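Workshop Tips: Building a Small Robot Arm Without Losing Your Mind

I've been putting together a tabletop arm in our shared workshop since June, and I've made enough mistakes by now that Suryani Halim (she has the bench across from mine) told me to write them down before I made them all again. So here goes, in no special order!

Sort your screws before you open anything else. My kit had 56 of them in one bag, and the long ones and the slightly-less-long ones look the same until you've driven the wrong one through a bearing cover. I use a muffin tin from the thrift store. An egg carton works too, but it tips over if you so much as sneeze.

Put a strip of masking tape on both ends of every cable and write the joint number on it. Do it while the arm is flat on the bench. Once it's standing up and the cables are tucked in, you'll be on your knees with a flashlight like I was, following a black wire through a bunch of other black wires.

Don't tighten the base all the way the first time. Get every bolt in by a few turns, wiggle, then go around in a star pattern, same as a car wheel. I skipped this and the whole arm leaned, and it took me an evening to find out why.

Heat-set inserts for printed parts: go slow, let the iron's own weight do the work, and stop a hair early. Press the last bit flat with something cold and metal (I use the back of an old butter knife). Hollis Marchetti swears by doing them all in one sitting while your hand remembers the feel, and I've come around to that.

Try your moves in a simulator before you run them on the real thing. I put this off for ages, thinking it was for people with fancier setups, but my old laptop handles it fine. Keep the models plain: a bowl, a plate, a wood-look tabletop. You want to see where the gripper ends up, and gray shapes are plenty for that. Look from straight overhead as well as from the side, because a side view will happily hide a bad approach.

Run new moves at 40 percent speed. Keep your other hand on the power switch, and take the mugs off the bench first (I'm down 2).

And wipe the gripper pads now and then with rubbing alcohol! Mine pick up sawdust from the whole room, and the grip gets a lot better after a quick clean.
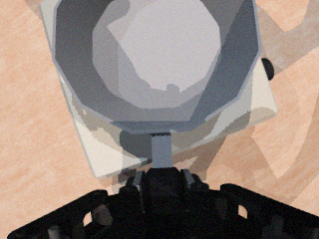
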